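Home | Articles | Workshop | Kitchen | Storage A–Z | Contact

Small Parts Organizer
By Ekrem Güneş
6/29/26

A small parts organizer (also called a drawer cabinet, a parts cabinet, a bit box, or in my family "the little drawers") is a case holding a number of small pull-out drawers, used for keeping screws, beads, fuses, buttons and other small things apart from each other. I've been writing the storage entries for this site for a while now and this is the one I've been looking forward to, so forgive me if I get carried away in places!

The word "organizer" gets used for a lot of products. In this article I'm sticking to the kind with drawers that slide out of the front. Flat boxes with a hinged lid and compartments inside are covered under Compartment Boxes, and the stacking open-front kind is under Bins.

Construction

Most of the ones you'll meet today are plastic all the way through. There's an outer case, usually in a dark color, and a grid of openings in the front with a drawer in each one. The drawers are nearly always clear or cloudy so you can see what's in them without opening anything (well, you can sort of see, and then you open it anyway). Older cabinets had a sheet metal case with plastic drawers, and before that people used wood, and I have a soft spot for the wooden ones even though they swell up in July and refuse to open until fall.

A drawer runs on a simple ledge molded into the case. There are no rollers or rails, so the fit between drawer and opening is everything. If it's too tight you have to tug, and when it finally comes loose it comes loose all at once and you've got washers in your shoes. Too slack and the drawers creep forward whenever you carry the thing. Better cases have a small stop, either a bump on the ledge or a lip on the back of the drawer, that holds the drawer before it falls out. You lift the front slightly to get past the stop.

The pull is usually part of the drawer front, a small shelf or a scooped-out curve. Some drawers also have slots down the inside walls for dividers. The dividers come in a bag, and the bag goes in a kitchen drawer, and that's the last of them. I'd put them in on the first day even if you don't think you need them.

Sizes

I split them into three groups, which isn't any official scheme, just how I think about it.

Small portable cases have a handful of drawers and a carrying handle on top. They're meant to live on a shelf and travel to wherever the job is. A three-by-three arrangement is a very comfortable size for this, small enough to lift with one hand when it's full of steel screws.

Bench cabinets are the next step up. Mine is a Zavis with 18 drawers, bought secondhand from a shop in Bragança when I was living there, and it's too heavy to carry far once it's loaded. It stays at the back of the bench. These often mix drawer sizes, with small ones on top and a row of big ones at the bottom for things like hinges and plugs.

Wall cabinets go up to 60 drawers or more and have keyhole slots in the back for hanging. Please find a stud. A full cabinet of fasteners weighs far more than you'd guess from holding one drawer, and drywall anchors on their own make me nervous.

What goes in them

The hardware store answer is nuts, bolts, screws and nails, and that's still the main use. But I've seen them in sewing rooms full of bobbins and snaps, on a fly-tying table with feathers sorted by color, in a classroom with crayons, and in a bathroom holding hair ties and bobby pins, which I thought was very clever and copied the same week. My aunt kept seeds in hers. Model railroad people love them. The old Darkbridge hobby shop sold loose parts straight out of the drawers, 300 kinds of tiny brass thing, and you wrote down what you took on a slip of paper.

They're less good for anything long (drill bits end up diagonal), anything sticky, anything that gives off fumes, and food. They're also bad for paper. I tried receipts once.

Small batteries need a word of their own. Don't tip them in loose with screws or with each other. Leave them in the package they came in, and if there are small kids in the house, keep button cells out of these cabinets completely, because clear drawers at hand height are very tempting.

Arranging the drawers

There are two schools, and people do argue about it. One sorts by type, so all the wood screws are together and then all the machine screws. The other sorts by job, so one drawer is "bike brakes" and has a little of everything that bike brakes need. I was raised in the first school and I've drifted toward the second as I've gotten older. A mix works fine too: type for the things you buy by the box, job for the odds and ends.

Whichever you pick, put the heavy stuff in the bottom row. A case with its top row full of bolts and its bottom row full of felt pads is ready to tip the moment you pull a top drawer out. The drawers you use most should go in the middle or at the top, wherever your hand falls naturally.

Leave a drawer or two free. When I fill a cabinet completely, the next new thing goes on top of it in a saucer, and then there are four saucers.

Labels are worth the bother in a bench cabinet and hardly needed in a small case. I use masking tape and a marker. The Sterummont label strips are nicer looking and slide into a slot on the drawer front, but they fit only that maker's drawers and I lost patience with them. Another old method is to glue one of whatever's inside to the front. It looks great and needs no reading at all, although the drawers don't sit flat on the bench afterward.

Working from a drawer

Pull the drawer all the way out and set it next to your work if you need more than a couple of pieces. Picking small things from a half-open drawer is fiddly, especially from the upper row, where the drawer sags a bit as it comes forward. A light-colored surface helps enormously. Dark screws on a dark bench disappear, and a plain white board laid over the wood is the cheapest improvement I ever made to my own setup.

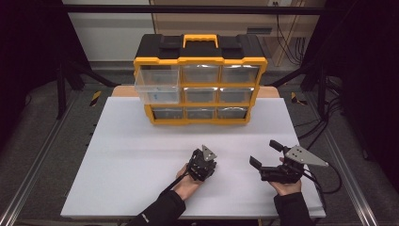

Can the drawers from one organizer be used in another?
Only if the two cases are the same make and model. Drawers that look identical can differ by a hair in width or have the stop in another place, and they'll either jam or drop straight out. Take one along to the store and try it before buying a whole case for spares.

Carrying

Handles come in two styles, fixed and folding. The folding kind lies down so you can stack another case on top. Before you lift, push every drawer shut with the flat of your hand, and keep the case level on the stairs. Some people run a wide elastic band around the front for car trips. I do that, and I also drive with it on the floor behind the passenger seat with the drawers facing the seat back.

Cleaning and repair

Empty the drawers and wash them in warm water with dish soap, using a soft cloth. Scouring pads scratch clear plastic badly and it never really comes back. I keep mine out of the dishwasher after warping a set. Dry them properly before anything steel goes back in. For sticky ledges, rub a plain candle along them and work the drawer back and forth a few times.

Cracks nearly always start at the front corners. A solvent cement made for that particular plastic gives a much stronger joint than household glue, but you have to know which plastic you've got, so check the underside for a recycling number. I've had a cracked drawer holding on with packing tape since I moved, and it's still in use for picture hooks.

See also: Bins; Compartment Boxes; Pegboard; Jars, Screw-top; Workbench Surfaces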